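Keeping filled dumplings from drying out before they hit the steamer?

liis_d
Okay dumpling people, I need help. I made a batch of 52 pleated ones on Wednesday (pork and napa, the usual) and by the time I got to the last tray the first ones had a skin on them like old paint. The tops cracked open in the steamer and I lost half the juice. I've been draping a damp dish towel over everything, which is what my aunt always did, but either it sticks to the pleats or it dries out while I'm rolling. What do you all use?

gunars_sepp
Damp towel is fine, yours is probably too wet. Wring it till nothing drips, then wring it again. And flour the tray more than you think you need.

Jurgita Z.
Going to disagree with Gunārs! I gave up on towels years ago. Every time I peeled one back it took the little twist on top with it, and that's the part I spend all my time on. Plastic lid, done. I got a big clear dome one from Larkent that was meant for cakes and I can see my pleats under it the whole time.

gunars_sepp
A lid traps steam if the filling is warm. Then you get soggy bottoms.

Jurgita Z.
So don't put warm filling in a dumpling?? Chill it first! I leave mine in the fridge 30 minutes before I start folding.

tonda_kitchen
Team lid over here, but I do small groups. Roll, fill, pleat, under the dome, and when there's no more room they go straight in the steamer while I start on the next lot. Nothing sits long enough to get a skin. My wrappers are plain flour and warm water, no egg.

liis_d
Tonda, do yours touch each other under there? Mine glue themselves together if I even look at them funny.

tonda_kitchen
I try to leave a finger of space but I'm not fussy about it. A square of parchment under each one helps if your dough is on the soft side.

Four of mine under the lid: 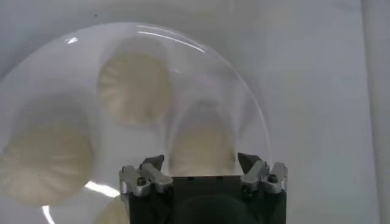
Plain pleated ones under the clear dome

Jurgita Z.
Ooh, look at those folds coming in to the top! How many pleats do you go for?

tonda_kitchen
Never the same number twice, I just keep pinching till I get back to where I started, haha

martins_p
You could also freeze them as you go. Tray in the freezer, and once they're hard they go in a bag. Steam from frozen and add 2 minutes.

gunars_sepp
Freezing I agree with. Still keeping my towel.

liis_d
Okay, I'm trying the dome this weekend with chilled filling and smaller groups. My cake carrier lid should be big enough if I can get the frosting smell out of it. Any tips for that? Dish soap isn't doing it.

Jurgita Z.
Baking soda paste, leave it overnight, rinse well.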